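The scuff line on a matte white wall sits where the furniture stops. Push a sofa against flat paint, leave it for a season, then slide it 63 millimeters to one side, and the marks appear: faint gray arcs, short dark streaks, a smudge low down near the outlet. Matte paint holds them because it has little binder at the surface to resist rubbing.

Shireen Ngcobo maintains rental apartments in Lanenport and keeps a log of wall repairs. The log stood at 1,423 entries in December. Most of them concern living rooms, and most of those concern the stretch between the baseboard and shoulder height. Her procedure starts with a dry cloth, folded into a pad and drawn lightly across the mark in one direction. Water comes second. Soap comes third, diluted, and is tested behind the sofa first.

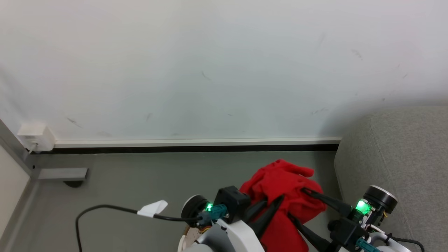

A bunched cloth is the usual cause of uneven results. Pressure collects on the folds, and the paint under them burnishes to a low shine that shows in side light. Ngcobo refolds the pad after each pass and retires it to floor work when the weave starts to pill.

Baseboards follow different rules. A cream trim in satin finish will take a damp wipe along its full length, but the joint at the floor should be kept dry. Upholstered arms are best pulled a hand's width clear of the wall before any of this begins -- textured fabric picks up loosened pigment and keeps it.

Where cleaning fails, she repaints corner to corner. Xolani Nkosi, a finisher with Skimwood in Cleradstead, prefers to spot-prime the streaks and roll a single coat over the whole wall. A patch in flat white, he says, "will match at noon and show at six."

Skimwood, Matlala Building, Cleradstead | Contact | Copyright, all rights reserved | Back to top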